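Stop Grading the Demo

Jan 21, 2024

Posted in: Opinion, Classroom

Quick one tonight, have to be up early. Been chewing on this since the fall showcase and I'd like to get it down before the next round of rubrics gets printed.

We grade the wrong thing. In student robotics, I mean. We grade the two minutes at the end when parents are standing there with their phones out. Arm picks up the thing, arm puts down the thing, everybody claps, 20 out of 20. Arm misses the thing, sad faces, 14 out of 20 and a note about "reliability."

I've run the after-school manipulation group at our school long enough to have handed out both of those scores, and I would take most of them back.

Some background. The group has 17 students this year. One arm, one hand, shared. We split into teams and every team gets the same kind of job: small household stuff on a table, pick it up, set it down where you said you would. Cups, bottles, little blocks. Sounds like nothing. A four year old does it while talking about dinosaurs. Then you try to write it down as instructions for a hand that has no idea what a bottle is and you find out how much you never had to think about.

The team I want to talk about called themselves Clotulent. No idea. I stopped asking about names years ago. Their project was bottles, small ones, the kind that tip if you look at them wrong. And they kept a log. Every try got a line: where the object started, which way the fingers came in, what happened, a guess at why. By the end of the term the log had 2578 lines in it. I read all of it over a weekend, my wife thought I'd lost my mind.

It was the best piece of student work I have seen in this program. Also they bombed the showcase. Three tries, three drops.

Under the rubric we were using, the one we took from the Prorkari regional, the log was worth two points. Two! Listed under "documentation," same line as having your names on the poster. The team that won, Rokier, good kids, very polished, had taped marks on the table so the object was always in exactly the same spot. Their program was a recording, basically. Go here, close, go there, open. Move the bottle the width of a thumb and it would have closed on air. They knew it too. One of them told me so afterwards and looked kind of guilty, and I told her she'd done nothing wrong. She hadn't. She read the rubric and built for the rubric. That's what a smart kid does.

So that's my complaint. A rubric is a set of instructions too, and ours says: make it look good once.

What would I do instead. A few things, not in a fancy order.

Move the object. Judge walks up, picks up the bottle, puts it down somewhere else on the table. Go. No tape. If it fails, fine, then ask the team why it failed, and grade the answer. A team that says "we think it came in too high, the thumb side hit the cap first, it did that in the log when the bottle was near the front" knows something. A team that says "it worked yesterday" doesnt, yet.

Grade the log like it matters. Half the score. I mean it. I've had people tell me kids will pad it, and sure, some will. You can tell in a page. Padded logs say "failed, tried again." Real ones are full of specifics and bad moods. Clotulent's line 129 just says "closed before it got there AGAIN, who wrote this, (me)."

Give them clutter. One object on a bare table is a good place to start and a terrible place to stop. Put a cup next to the bottle, put a block on the other side. A clear cup if you're feeling mean. Now they have to care about where the fingers go on the way in and on the way out, and what the cable is doing, all the stuff around the grab that no one claps for.

And let them say it's not done. This is the one I get the most pushback on. Parents want a finished thing, principals really want a finished thing. But a grasp that works 6 times in 10 and a kid who can tell you about the other 4 is where every real project lives for months. I'd like them to get comfortable there early. Right now we teach them to hide it behind tape.

I know the other side. A demo is fair in a way a log isn't, everyone sees the same thing, no arguing. It's also exciting, and excitement is how we get sign-ups, and sign-ups are how we keep the room. I went to the Sekiguchi open day last May mostly for the demos myself and I had a great time. I'm not saying kill it. Keep the clapping. Just quit letting it decide who did good work.

Also reading logs takes forever, I'm aware, see above re: weekend. A judge can't get through thousands of lines in an afternoon. So sample. Pull ten lines, have the team walk you through them. Ten minutes per team. We spend longer than that on the T-shirts.

Clotulent is back this term btw, same people, same bottles, same log, picked up at the next line like nothing happened. I'm rewriting our in-house rubric over the break and will post it when it's readible. Objections below please, I'd rather hear them now than at the judges table.

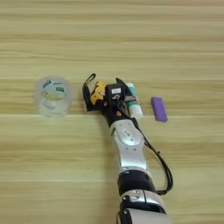
Chun-hung Yuen: Mostly with you, but half the score for the log worries me. My strongest builder last year could diagnose a bad grasp by ear and could barely get three sentences on paper, and English was his third language. Under your version he loses to a tidy writer who never touched the arm. Could the log be spoken? We let ours record voice notes after each run, then the judge picks a few to play back and asks questions. It takes longer, and some of it is just them arguing, but I got more out of those than I ever got from the notebooks. Please do post the rubric, even if it's rough.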